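Caderno de bancada — célula Irkent, junho

Entrada começada às 16h40, terminada bem depois do jantar. Escrevo enquanto ainda me lembro da ordem das coisas, que amanhã já vou jurar que vi tudo logo à primeira (nunca vejo).

Resumo para quem só vem cá espreitar: a tarefa do cabo no simulador andava a falhar de uma maneira feia. O braço leva a ponta do cabo para o primeiro gancho, e às vezes, sem aviso, o cabo estica, a força no punho dispara e a simulação morre com o solver a dar NaN. Num braço a sério isto seria um cabo arrancado ou uma paragem de emergência, com sorte. A campanha da noite parou no episódio 2,847, e eu cheguei de manhã toda contente à espera de ver a tabela cheia. 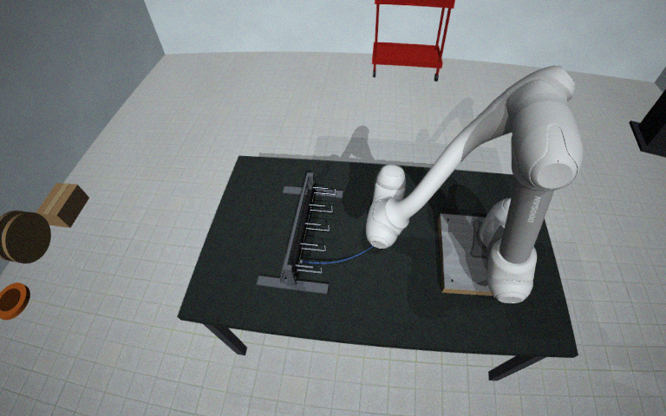

A primeira suspeita foi o Plirnel, o nosso planeador, porque é sempre a primeira suspeita. Passei a manhã a reler trajetórias e não encontrei nada de escandaloso: velocidades dentro dos limites, juntas longe dos batentes, nenhum salto entre pontos. Depois fui à geometria. O cabo azul vai do punho até à zona do gancho mais próximo da base, num arco baixo por cima da mesa, e é precisamente nessa ponta que a coisa rebenta. Os outros quatro ganchos nem entram na conversa. Desliguei as colisões desses quatro para ter a certeza e falhou na mesma!

Segunda suspeita: a rigidez do cabo. O modelo veio da Villaseñor já com parâmetros, e eu mexi neles em maio (mea culpa, sem apontar aqui). Voltei aos valores originais e corri 1,000 episódios curtos com a mesma semente da noite. Falharam 129. Com os meus valores tinham falhado exatamente os mesmos 129, o que me deixou um bocado envergonhada e bastante aliviada ao mesmo tempo. A rigidez muda o aspeto da curva, mas não muda quem cai.
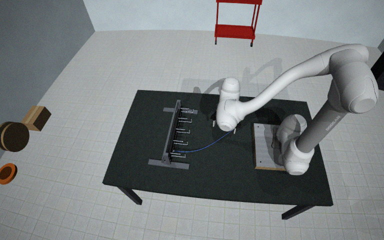 Pinça a segurar a ponta do cabo, à direita do suporte dos ganchos.

Aí fui fazer café e olhar para os registos com outra cara. Ordenei os 129 pela altura da pinça no instante do pico e lá estava: todos na descida, todos com o punho baixo. A pinça não toca na mesa, isso verifiquei passo a passo. Quem toca é o cabo. Um dos segmentos junto à pinça entra na superfície, o contacto empurra-o para cima, a restrição da pinça puxa-o para baixo, e os dois ficam a discutir até um deles ganhar com um número absurdo. O limite de força do Plirnel devia cortar isto muito antes, e não cortou.

E porquê? Fui ver. O limite é lido uma vez por ciclo de controlo, e o pico nasce e explode dentro dos passos de física entre duas leituras. Quando o Plirnel olha, já só vê NaN. E a comparação de NaN com o limite dá falso, portanto, para ele, está tudo ótimo e siga a descida. Fiquei a olhar para essa linha uns bons minutos. É um erro de segurança dos clássicos e fui eu que a escrevi.

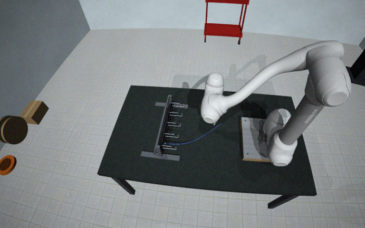
Alterações feitas hoje, por ordem. O monitor de força passou a correr em cada passo de física e guarda o máximo até à leitura seguinte. Qualquer valor que não seja finito conta como violação e trava o braço na posição em que está, com a pinça fechada (abrir a pinça seria pior, o cabo chicoteia). A altura mínima da descida passou a contar com a espessura do cabo, coisa que antes não fazia, só contava com os dedos. E os parâmetros da Villaseñor ficam como vieram, até eu ter uma razão decente para lhes mexer.

Atenção a quem copiou o monitor para a célula Garnar: têm exatamente a mesma comparação! Já deixei recado no canal, mas deixo também aqui. Enquanto não trocarem, por favor não confiem no limite de força para nada, nem em simulação, e muito menos com o braço real ligado.
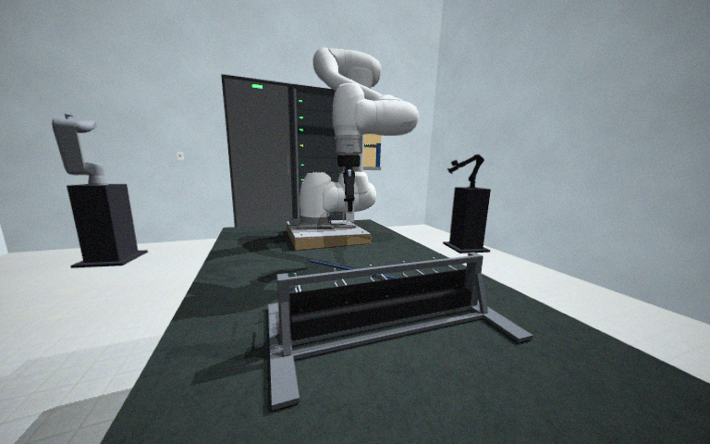 A célula vista da outra ponta da mesa, com um suporte de pinos em primeiro plano.

Repeti os mesmos episódios curtos depois disto tudo: zero NaN, e o travão disparou em alguns deles com valores finitos e credíveis — ou seja, ainda há descidas apertadas demais, mas agora param como deve ser. Esses quero vê-los um a um antes de mexer em mais limiares, que foi assim que me perdi em maio.

Fica a correr a campanha longa, do princípio, até ao episódio 3,089. Pus o registo a guardar os últimos passos de física antes de cada paragem, por isso o disco vai encher mais depressa. Se alguém precisar de espaço durante a noite, apague as pastas velhas de abril e não estas.

Por fazer: teste automático que injete um NaN na leitura de força e confirme a paragem. Perguntar à Villaseñor qual é o passo de física para que afinaram o cabo. Apontar aqui os parâmetros quando lhes mexer, por amor de Deus.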